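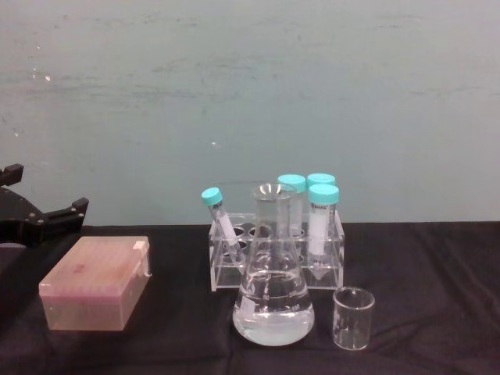

Na-rae Kwak wrote in to say that a secondhand shop's price list makes no sense to anyone outside the shop, and could the README please start with what a "turn" is. Fair enough. A turn is one item's stay on the sales floor, from the moment it gets a tag to the moment it sells, goes back to its owner or is given away. One row in the file is one turn. The same snowsuit can have several, and one of them does.

Romwood Resale Ledger

Intake and sales records from Romwood, a consignment shop for household goods and children's clothing. The shop kept its books on index cards for its first six years and in a spreadsheet after that. Both are included. The cards were typed up by hand, mostly in November, when trade is slow and people will agree to things.

What's in it

turns.csv - the main table, one row per turn
consignors.csv - one row per consignor, numbers only, no names
categories.txt - the 33 categories the shop used, in the order they were thought of
notes.txt - free text from the backs of the cards, where it could be read

Columns in turns.csv

turn_id: unique, with gaps. The gaps are voided tags.
consignor: matches consignors.csv. Consignor 1 is the shop itself, which was its own worst customer.
category: see categories.txt. "Misc" and "Other" are separate categories. They were used by different people for the same things, and we have not merged them.
price_first: the price on the first tag, in dollars.
price_sold: what the buyer paid before tax. Blank if unsold.
days_out: days on the floor. Capped at 60, which was when the contract ran out.
outcome: sold, returned, donated, lost. "Lost" covers theft, breakage and the stockroom.

The split

Consignors got 60 percent for most of the period. Large furniture had its own arrangement, which changed whenever the owner had to help carry something up the stairs. Where the split is known it sits in consignors.csv under share. Where it isn't, the field is blank, and please don't fill it with the average. Somebody did that to an early copy and it caused a long afternoon.

Markdowns

Unsold items dropped 35 percent halfway through the contract. That was the rule. In practice the sale price also depended on who was at the register, how long the customer stood there sighing, and whether it was raining. Only the final price was written down.

Known problems

Shoes are priced by the pair except in the earliest cards, where a few are priced by the shoe.

Two consignors shared a number for most of a year. They are sisters and say it worked out.

Dekwood and Yazdani appear in notes.txt as names of suppliers of racks and hangers. They are not consignors, whatever the search function tells you.

Anything marked "Besteck" is flatware. It was the label on a drawer, and it spread.

Cleaning

Soudabeh Kermani fixed the dates and removed phone numbers from the notes. She also wrote check.py, which complains if a sold item has no price. It will complain some 33 times on the current file. Those rows are real, and the money is presumably somewhere.

Use

Free for teaching, research and idle curiosity. Credit the shop by name. Don't use it to work out what your neighbor got for the crib - the consignor numbers were shuffled with that neighbor in mind.

Corrections are welcome, with the turn_id. If you have one of the missing cards, a photocopy will do.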